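A September Visit to the Hulton Woolen Mill
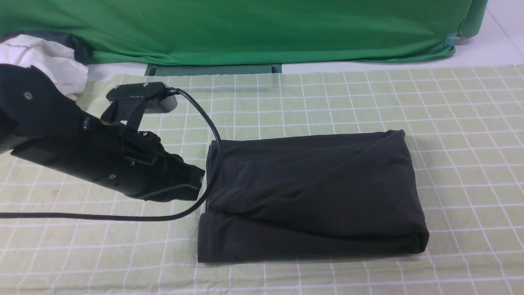
Dark pants, folded.

I had been meaning to get out to Hulton for years. My aunt used to bring back blankets from the mill shop every fall, the heavy kind that made the guest bed feel like it was holding you down, and I suppose I always pictured the place as one big room full of blankets. So when the mill put up a sign for its September open day, I filled the thermos, talked my brother-in-law into coming along, and off we went – 45 miles of back road, with one stop for pie in Baptiste, where the diner does a very good sour cherry.

We pulled in just before ten and there was already a line out past the loading dock. They were taking people through in groups of 40, and we landed in the second one, led by Gus Delacroix, who has worked in the finishing room since he left high school and has the loudest voice I have ever heard on a soft-spoken man. You need it in there!

The tour starts at the wool store, up a long ramp. Bales are stacked nearly to the rafters and the whole room smells like a wet sheep that has been to church. Gus let us put our hands into an open bale, and mine came out so greasy with lanolin that I was leaving prints on my notebook for the rest of the morning (my knuckles have not been so smooth since).

From there you go down to carding and spinning, and I could have stayed all day. The oldest frame is a Trostard, painted green, and it rattles the floorboards so hard you feel it in your back teeth. A young woman was walking up and down beside it, mending broken ends with a twist of her fingers, and she did it so fast that I asked her to show me again. She did, twice, and I still couldn't tell you how it's done.

Weaving is across the yard. They hand you foam earplugs at the door, and please do wear them. The cloth on the loom we stood beside was a brown and cream check for a coat maker out of state, and Gus told us the warp had 1,027 ends in it, every one drawn in by hand before the loom could start. My brother-in-law, who ties his own fishing flies and thinks of himself as a patient man, went very quiet at that.

Finishing was last, and you could tell it was home ground for our guide. He explained how the cloth is washed and shrunk, brushed up with a wire roller and then pressed, and he passed around two swatches of the same fabric, one straight from the loom and one finished. The first felt like a feed sack. The second I would happily have worn next to my skin. The press is a Grulden, and Gus patted it as he went by, the way you would a horse.

Lunch was in the old dye house – lentil soup, rolls, and a sheet cake that disappeared before the third group got to it, I'm sorry to say. Afterward Demetrius Quintanilla gave a short talk on the history of the place. At its busiest the mill had 848 people on the payroll, and he had a long photograph of them lined up in front of the river wall, with a few of the children in the front row making faces. Several people in the audience found a grandparent. One lady found two, standing at opposite ends, and said they hadn't met yet.

The shop is small and it gets crowded, so go early if you want first pick of the seconds. I bought a gray blanket with a flaw in one corner that I have yet to find, and my brother-in-law bought socks. Bring cash, as the card reader was sulking. Parking is free on the grass behind the boiler house, but it slopes, and the walk back up with a heavy bag is a bit of a haul. There are stairs in the spinning building and no elevator, though the weaving shed and the dye house are all on one level.

We stopped for pie again on the way home. They were out of the cherry, so we had peach.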